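Glassware Corner – Photo Gallery

Welcome to the gallery of our glassware corner at Skilstead. In March we put in order the small glass items that we use for practice work and for the open afternoons, and many people asked to see how it looks now. I collected some notes for every group of objects. The texts are short, because I think that glass is better to look at than to read about.

Some words about the collection first. It started with a donation from the Padilla school, which closed its old chemistry room and gave us 93 pieces in two wooden crates. Later Josefina Rivadeneira bought more tubes and small flasks from the Stonard catalog. Now our list has 1,047 pieces, and I am still correcting it in the evenings. If you find a mistake in the list, please write to me and I will be thankful.

Flasks and cork rings
A flask with a round bottom can not stand alone, so we keep the cork rings in the same drawer. Please put the ring on the table first and the flask second. We have rings in three sizes, and the smallest ones are the most often lost.

Funnels
Our glass funnels have a wide mouth and a narrow stem. Gisela Quezada sorted them by the width of the mouth and wrote the number on the box – not on the glass, where it washes away after some weeks.
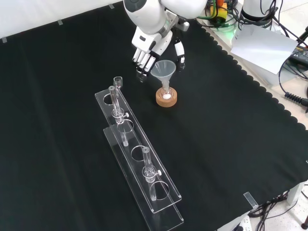

Yuxi Zou

Funnel, flask and rack
The funnel stands with its stem inside the small flask, and the tan cork ring holds the flask from below. I like this group on the black cloth very much. Clear glass on a white table is difficult to see, and on the dark color you can follow every line of it.

The long rack
It is transparent acrylic, with two levels, and the upper one has four round holes. Two of the holes have a test tube in them. A shorter and wider tube lies at the far end of the rack.

The collars
Each of the two standing tubes has a clear collar around the middle, with a small white thumbscrew. Visitors often ask me about these. You turn the screw only with two fingers and stop when you feel the first resistance.

The cloth
It has a wavy edge, like a tablecloth from somebody's grandmother, and small transparent clips keep it in place. Benjamín Riquelme cut our first cloth too short, and it is now used for drying.

Tubes in storage
The boxes from Plerngate hold 200 test tubes each, and we have ten of them on order for next year, in total 2,000 tubes. Gus Brannigan is building the shelf for them. He asks that you do not lean anything on it before the glue is dry.

Labels
All drawers have now a label in big letters. The drawer for stoppers is still a mix of rubber and cork, and I hope to finish it before the summer.

If you want to use a picture from the gallery in your class or your newsletter, you are welcome to do it. Please write the name of Skilstead next to it and send me a copy – I keep them in a folder by the door.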